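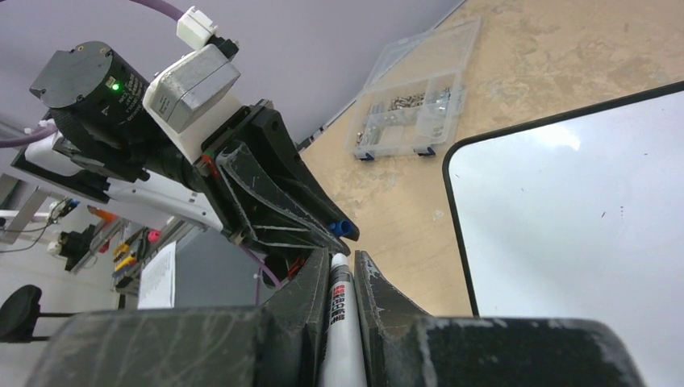 **kelpcrab** replied:

I'm going to respectfully disagree with the idea that a rockfish is a goner once its eyes are bulging. I believed that for most of my life, and my dad believed it before me, and I hate to think how many fish we left floating for the gulls. They look awful, I know! But what you're seeing is gas that expanded on the way up, and if the fish goes back down where it came from, a lot of that goes back to something like normal. A good many of them live. The trick is getting them down there, and quickly.

**slowtide**

Okay, I'm the one who started all this, so let me back up for people who skipped the first page. We fish off Hakulley a few weekends every summer, mostly just me and my sister-in-law in her little boat, and last August we got into a bunch of yelloweyes we weren't allowed to keep. They were coming up from over 200 feet with their eyes popped and their stomachs pushed out of their mouths, and when we let them go they just lay there on top of the water. It ruined the day for both of us, to tell you the truth. We reeled in and went home.

So my question was, and still is: should I learn to vent them with a needle, or buy one of those descending gadgets, or is it kinder to stay out of deep water altogether?

**oldpiling**

Venting works if you know what you're doing. I've done it for years and plenty of my fish swim off strong. You go in behind the pectoral fin at a low angle, through the side of the body, and you hear the gas come out. Takes a few seconds. I don't see why everybody has to buy another piece of gear.

**kelpcrab**

oldpiling, I don't doubt you've got good hands, and I'd trust you with a needle more than I'd trust myself. My worry is the folks reading along who will see that stomach sticking out of the mouth, think it's the swim bladder, and poke it. Please don't poke it, anybody! It's the stomach, it got shoved forward by the swollen bladder behind it, and a hole in it is one more injury the fish has to heal from down in the dark.

And a fish that swims off strong from the rail can still turn up on the surface a few minutes later behind the boat. I've watched that happen more than once and felt pretty sick about it.

**oldpiling**

Sure, and one you send down on a weight can get eaten by a lingcod on the way. You can't see that either.

**kelpcrab**

That's fair. I've had a ling grab one on the way down, as a matter of fact, and then I had a whole different fish on my hands.

**marshmallow_urchin**

Can I ask a beginner question in the middle of this? I keep reading that fish have swim bladders and use them to hover, and that part makes sense to me, but why can't the rockfish just burp? My son has goldfish and the pet store lady told him they can gulp air and let it out. Is it a different kind of bladder?

**bathybetty**

Not a silly question at all, it's my favorite part! Goldfish, carp, trout, and a bunch of others keep an open tube between the gut and the swim bladder, so they can let gas out through the mouth when they need to. Rockfish and perch don't have that tube as adults. They fill and empty the bladder through the blood instead, with a special patch of tissue that puts gas in and another that takes it back out. It's a lovely system if you're moving up or down at your own pace, and it's hopeless if somebody is cranking you toward the daylight.

Pressure is the other half of it. The change is steepest near the top, so the gas in a fish doubles in volume over just the last 33 feet or so. That's why you can see trouble even in fish from fairly modest depths. I've seen puffy ones out of 40 feet of water, though nothing like what slowtide is describing.

Plenty of the true deep-sea fish get around the whole business by having no gas in the bladder, or no bladder, and using fat or watery flesh to stay afloat. They have other problems when they're hauled up, poor things, mostly the warm water.

**marshmallow_urchin**

Thank you!! I read that out loud at dinner. He would like everyone to know his goldfish burps.

**slowtide**

This is wonderful, thank you. So if I go the descending route, what do I buy? There's a clamp type that holds the jaw and lets go at depth, and there's the upside-down milk crate with weights on it, which I could build this weekend for next to nothing.

**kelpcrab**

I've used both. I have a Jirkska clamp that I've had for eight years and the spring is still good, and I like it for one or two fish at a time. Rig it before you drop a bait, on its own rod, with enough lead to go down fast. If you have to dig it out of a locker with a fish on deck, you've lost the minutes that matter. The crate is better if you get into a whole school, but it's clumsy in a small boat and it drips on everything you own.

**oldpiling**

My neighbor has the Mtshali one with the pressure release and he complains about it constantly. Lets go too shallow if you don't set it right. He still uses it, mind you.

**bathybetty**

You don't always have to reach bottom, for what it's worth. Getting them back near the depth you hooked them is best, but even partway squeezes the gas down enough that most can swim the rest. And do check your local rules, slowtide, some places require you to have one of these aboard and ready.

I'd also say that moving is allowed! When I used to fish the ledge at Restthorpe, we'd leave as soon as we had seven of the wrong species in a row. Descending a fish is a good second chance for it, but it's still had a terrible morning.

**oldpiling**

Well, I'll agree with that one. I'm keeping my needle, but I'd move off too.

**slowtide**

I ordered the Jirkska clamp, and my sister-in-law is building the crate anyway because she'd already bought the rope. We'll be out again in June if the weather lets us. I'll come back and tell you how we did, even if the lings get them all.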